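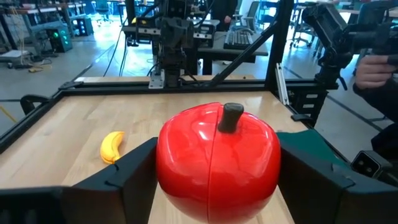 Figure 7.1 A glossy red toy apple and, to its left on a pale wooden table, a small yellow toy banana.

Chapter 7
Selling Fruit: From Orchard to Shop

Key terms: grade, wholesale, margin, shelf life, cold store, wastage

Fruit is one of the first things people learn to name and one of the first things they learn to buy. It is also one of the harder goods to sell at a profit. A tin of paint can wait on a shelf for two years. A ripe pear may have to be sold within a few days, and after that its price falls quickly to nothing.

In Chapter 6 we looked at goods that keep. In this chapter we turn to goods that spoil, which economists call perishables. We follow apples and bananas from grower to customer and ask who is paid at each stage, and for what.

7.1 Two fruits, two routes

Apples and bananas often sit side by side in the shop, but they get there in different ways. Apples sold in Britain may be home-grown or imported. The home crop is picked mainly between August and October, and much of it goes into cold stores where the air is kept low in oxygen. Stored in this way, some varieties can be sold many months after picking.

Bananas are picked green in warm countries and shipped at about 13 degrees. They are then ripened in special rooms before they go to the shops. A banana kept too cold turns grey and will not ripen properly, so the two fruits cannot share the same store.

Case study: the Fesumport market

Fesumport is a port town with a wholesale fruit market that opens at 4 a.m. Dhillon is a family firm with a stand there. On a normal morning in the season it takes in 300 boxes of apples, most of them from growers in the Muron valley. By 9 a.m. it has usually sold 184 of these to small shops and cafés. The rest go back into the cold store or are sold cheaply to a juice maker.

Fukard, a supermarket chain, does not use the market at all. It buys straight from growers and asks for some 4000 boxes in each order. Growers receive a lower price per box, but they know in advance how much they will sell. Fukard also sets its own rules on size and colour, and fruit outside those rules is refused.

7.2 Grade and appearance

Apples are sorted by size, shape, colour and marks on the skin. The result is the grade. Grade says little about taste. A russet apple with rough brown skin may be sweeter than a smooth red one, yet many customers choose by eye, and growers plant the varieties that customers pick up.

Before you read on

1. List the costs Dhillon has to meet before it sells a single box.
2. A grower has 500 boxes of small apples that Fukard will not accept. Suggest two other ways to sell them.
3. Find out where the apples in your nearest shop were grown. Keep your notes for the exercise in section 7.4.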